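Unit 6: Handling Household Goods with a Multi-Finger Hand
Rules for the shared cell, and where they come from

Reading before the session: chapter 4 of the course reader, and the cell logbook for January. Questions on either go to Struan Yule.

6.1 Scope

These notes cover tabletop work in which an articulated hand approaches, grasps, lifts and sets down packaged consumer goods. They apply to the Nedovar arm and any hand mounted on it. They do not cover mobile bases, food handling or work with open liquids. Two-arm work is in Unit 9.

The published safety standards for industrial robots, ISO 10218 in two parts, are the starting point for any risk assessment in this course. ISO/TS 15066 deals with collaborative operation. You are not expected to memorize either. You are expected to know which one to open, and to cite the clause when you rely on it. A risk assessment that says "per ISO" without a clause number will be returned unmarked.

House rules are numbered separately and start with H. Where a house rule is stricter than the standard, the house rule applies in our cell.

6.2 Terms used in this unit

Workspace: the full volume the arm, hand and payload can reach, including the length of the longest object being held. Students routinely leave the payload out.

Task zone: the part of the tabletop in which objects may be placed for a given run. It is marked on the run sheet as a sketch with dimensions in millimeters.

Standoff: the distance between the nearest fingertip and the object at the end of the free approach, before the slow approach begins.

Protective stop: a stop that halts motion and allows it to be resumed under defined conditions. An emergency stop is a separate function and needs a deliberate manual reset. Reports that use the two terms interchangeably lose marks.

6.3 Objects

H1. Every object gets an entry in the object list before its first run: outside dimensions, mass as measured, surface, and whether it can roll.

H2. Weigh the object as it will be used. The net content printed on a package is the content only. Container, cap and any added ballast are extra, and a partly used container can be far below the printed figure. In the Huaranga exercise one group took its mass from a label and set grip force accordingly; the container on the table had been refilled with sand and weighed 1487 g.

H3. Closures are taped or screwed down and checked by hand. A loose cap is logged as a separate object.

H4. Rigid containers and soft packaging are tested in separate blocks. Film and thin bags change shape under contact, so a pose recorded before the first touch is not valid after it. Record the pose again or discard the trial.

H5. A container laid on its side is treated as able to roll until shown otherwise. Test by pushing it by hand with the arm disabled. If it moves more than one body width, use a stop block and show the block in the sketch.

6.4 Approach and contact

The free approach ends at a standoff of 55 mm. From there to first contact the hand moves in slow approach only, with finger joints position-limited. The number is a house value. It was set from the stopping distance we measured on the Nedovar arm at our speed limit, plus a margin for pose error, and it must be measured again if the arm, controller or speed limit changes.

H6. Fingers are pre-shaped before the standoff point, with the opening wider than the object at the grasp height. Closing during the free approach is not allowed.

H7. Approach low objects from the side only if the lowest link of the hand clears the table along the whole path. Check the back of the fingers and the palm as well as the fingertips. Most table strikes in the logbook involve a part of the hand that the operator was not watching.

H8. Grip force is raised in steps. Start at the lowest setting, lift by 10 mm, hold, and look for slip. If the object slips, set it down, go up one step and repeat. Do not raise force while the object is in the air.

6.5 Sleeves, covers and fasteners

A flexible sleeve over a joint protects the joint. It also hides it, and it takes up space that the kinematic model usually ignores. The collision model supplied with our arm has a bare cylinder at the wrist. Add the sleeve at its largest diameter, which occurs when the folds are compressed on the inside of a bend.

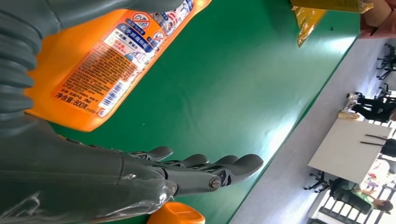 Clear film on a hand needs the same attention. It can catch in a link, and on a smooth surface it is easy to miss under overhead lights. Inspect by touch, with power off, along each edge.

H9. Exposed fasteners at the finger joints are checked at the start of each session and after every 200 grasps. Put a paint mark across head and link where there is room for one. A broken mark ends the session for that hand until the screw has been reset to the torque in the Sovent maintenance sheet.

6.6 People and furniture

H10. One named operator per run, within reach of the stop. The operator does not type notes while the arm is moving – a second person keeps the log.

H11. Chairs stay outside the workspace line. A swivel chair takes up its base circle plus the knees of whoever is in it, and it rolls. Measure from the outermost caster.

H12. Anyone seated in the room is told when a block begins and when it ends. A glance or a nod is not an announcement.

6.7 Records

A run sheet holds the run number, object entries, table sketch, grip steps used, stops with cause, and initials. Number runs in sequence across all groups. The last run from the Urkville block was 3295, so the first group this term begins at 3296. Void runs keep their number and are struck through with a single line.

Failed grasps are results. Log them with one of four codes: M for a missed contact, S for slip, T for table contact, D for a drop after lift. If two codes apply, enter the one that occurred first and put the second in the remarks.

6.8 Work to hand in

a) A risk assessment for one rigid container lying on its side, two pages at most, with clause numbers.
b) A corrected wrist collision model with the sleeve included, and the measurement it is based on.
c) A one-paragraph argument for or against a shorter standoff, using your own stopping distance data. Groups without data of their own may use the Huaranga set, but must say so.

Submit as a single file per group. Torque sheets and blank run sheets are in the drawer under the controller.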